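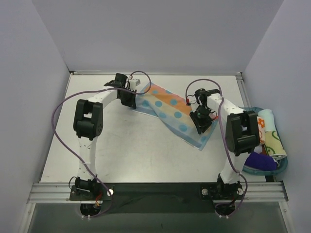

Wann muss die Prüfung vor der Vorführung fertig sein?
Am Mittwoch bis 9 Uhr, die erste Besuchergruppe kommt 30 Minuten später.

Checkliste Besuchertag Plekgate, Station Handtücher falten
Prüfer: Hicham Kabbaj
Vorführung: Fouad Lamrani

1. Beide Arme fest an der Schiene verschraubt: i. O.
2. Kabel am Arm, Zugentlastung und Bewegungsfreiheit: i. O. Rechts nach dem Probelauf noch einmal ansehen.
3. Tischplatte frei von Werkzeug: i. O. Kratzer in der Platte sind bekannt, kein Mangel.
4. Korb mit gerollten Handtüchern rechts an der Wand: bleibt dort stehen. Abstand zum Ellbogen knapp, vor dem Start prüfen.
5. Not-Halt ausgelöst und zurückgesetzt: i. O.
6. Abstand der Besucher 50 cm: Klebeband fehlt noch, Lamrani erledigt das.
7. Gruppengröße höchstens 18 Personen: Aushang hängt am Eingang.
8. Fluchtweg Richtung Halle Geltar: nicht i. O., zwei Kartons im Gang. Bis Mittwoch räumen.

Freigabe erst nach Erledigung von 6 und 8.
gez. Kabbaj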